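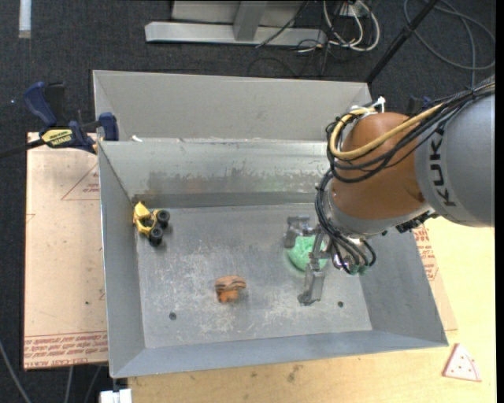 Prise d'un objet vert dans le bac en tôle, bras KUKA.

Préhenseur Perkis : notes après un mois d'utilisation

04/08/2022

J'ai reçu le kit de prise en vrac de Lindwood début juin. Il comprend le préhenseur Perkis, le faisceau de câbles, une bride d'adaptation et une licence du logiciel de planification Zukosau. Le bac n'est pas fourni, le bras non plus.

Le montage mécanique ne pose pas de difficulté. La bride tombe juste, les vis sont de la bonne longueur. Le câblage est moins réussi : le faisceau est trop long pour un bras de cette taille et les boucles au-dessus du poignet limitent les rotations. J'ai dû restreindre l'axe 6 dans le logiciel. Un guide-câble existe au catalogue, en option, avec neuf semaines de délai.

Côté logiciel, Zukosau s'installe sans histoire sous Linux. La calibration main-œil demande une vingtaine de poses et la documentation se trompe sur le sens de l'axe Z – l'erratum est en ligne, mais il faut le chercher.

J'ai lancé 464 tentatives de prise sur des jouets en plastique, avec les réglages d'usine, puis 100 autres en réduisant la vitesse d'approche. Le taux de réussite s'établit à quelque 80 % dans le premier cas. Il monte un peu dans le second, au prix d'un cycle nettement plus long.

Les échecs se répartissent mal. Les formes arrondies passent presque toujours, y compris lorsque les doigts arrivent décentrés. Les pièces ajourées, à roues notamment, posent problème dès qu'elles s'appuient contre une paroi inclinée : le planificateur refuse la prise ou choisit un angle qui amène le doigt en butée sur la tôle. La marge de collision se règle, mais globalement, pas paroi par paroi.

Autre point, les reflets. Le fond métallique rayé génère de faux contours et le filtre proposé par défaut n'en élimine qu'une partie. Le module de segmentation Chmielewska, vendu à part, est censé traiter ce cas. Je ne l'ai pas essayé.

À ce prix, j'attendais un faisceau à la bonne longueur et une doc relue. La mécanique, elle, n'a pas pris de jeu. Je garde le préhenseur et je refais la série avec un revêtement mat au fond du bac.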